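Sock cuff

The cuff, also called the welt or top, is the uppermost part of a sock. It closes the tube of knitted fabric, keeps the edge from running, and holds the sock against the leg by elastic tension. In most machine-made socks the cuff is knitted first and the toe last.

Contents
1 Terminology
2 Construction
3 Elastic yarns
4 Cuff pressure
5 Testing
6 Wear and failure
7 See also
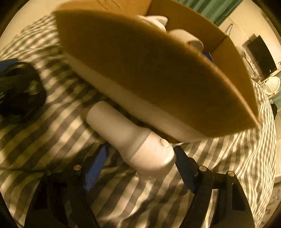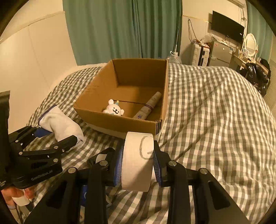
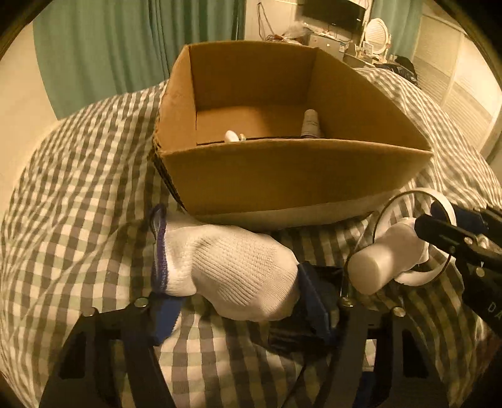 Terminology in the hosiery trade is not uniform. "Welt" strictly refers to the doubled or turned edge at the very top, while "cuff" covers the welt together with any elastic zone below it. "Rib" names a fabric structure and may extend well past the cuff into the leg. A band of contrasting yarn at the edge is called a tipping or a marker stripe; the second picture has a white ribbed sock with a dark blue edge along its cuff. Marker stripes are decorative in retail socks. In institutional laundries they often serve as a size code, with one color assigned to each size. In some mill documents the word "garter" is used for the elastic zone, a holdover from the period when socks were held up by a separate strap.

Construction

A sock cuff may be made as a single layer or a double layer. The single-layer cuff begins with a few courses of locked stitches, followed directly by rib or mock rib. It is thin and quick to knit, but it curls outward if the starting courses are too slack. The double-layer cuff is knitted as a longer tube. The first course is held on dial hooks while the rest of the welt is formed, then transferred back to the needles so that the fabric is joined to itself without sewing.

True rib requires two sets of needles, one drawing loops toward the face and one toward the back. A 1x1 rib alternates single face and back wales. A 2x2 rib has wider columns and recovers more strongly from stretch at the same yarn count. Mock rib is made on a single-cylinder machine by floating an elastic yarn behind selected needles, which pulls the fabric into vertical ridges. It looks much like true rib from the outside but shows loose floats on the inside, and it stretches less before the floats go taut.

The Durkum double-cylinder machine, used at the Ivska mill for heavy work socks, knits true rib from the cuff through the ankle and switches to plain fabric at the heel. The later Karras single-cylinder model knits mock rib only. Socks from the two machines can be told apart by turning the cuff inside out.

Elastic yarns

Early cuffs relied on the rib structure alone. Wool rib recovers fairly well because the fiber is crimped; cotton rib does not, and cotton socks of this type tended to slide down during wear. Rubber thread wrapped in cotton improved grip but hardened with age and with contact with oils.

Modern cuffs generally contain an elastane core covered with nylon or polyester. The covering protects the core and limits how far it can be stretched. The yarn is laid in at alternate needles or knitted together with the ground yarn, a method known as plating. Feed tension must be held constant from one sock to the next. A small change at the feeder alters the finished width of the cuff, and two socks made to the same settings may not match as a pair.

Cuff pressure

The pressure a cuff exerts depends on the tension in the fabric and on the curve of the leg beneath it. By Laplace's law, pressure rises with tension and falls as the radius increases. The same sock stretched over legs of different shape will not press evenly, and the sharper curve over the shin takes more pressure than the flatter sides.

Pantelis Chatzigeorgiou proposed dividing the cuff into an upper holding zone and a lower easing zone, with the elastic yarn laid in at every course above and every second course below. The arrangement spreads the load and leaves a shallower mark on the skin. It is used in the Vanden line of loose-top socks. Compression hosiery is governed by separate requirements and normally has its greatest pressure at the ankle.

Testing

Cuffs are tested for extension, recovery, and fatigue. In the fatigue test described by Irja Kemppainen, the cuff is mounted on two parallel bars and cycled between its resting width and a set extension. Readings are taken at 400 cycles and again at 2000. The sample is then laid flat for 38 minutes before its residual width is measured. A sample that regains its full width only after washing is recorded as having temporary set.

Wear and failure

The most common failure is loss of recovery, caused by heat, chlorine bleach, or repeated overstretching. Broken elastane may work through the fabric and appear as short clear hairs near the edge. In double-layer cuffs the transfer course can also drop stitches, opening a gap between the layers. Folding one cuff over its pair for storage keeps the outer cuff extended, and over long periods may leave it wider than the inner one.

See also

Hosiery
Rib knitting
Circular knitting machine
Sock garter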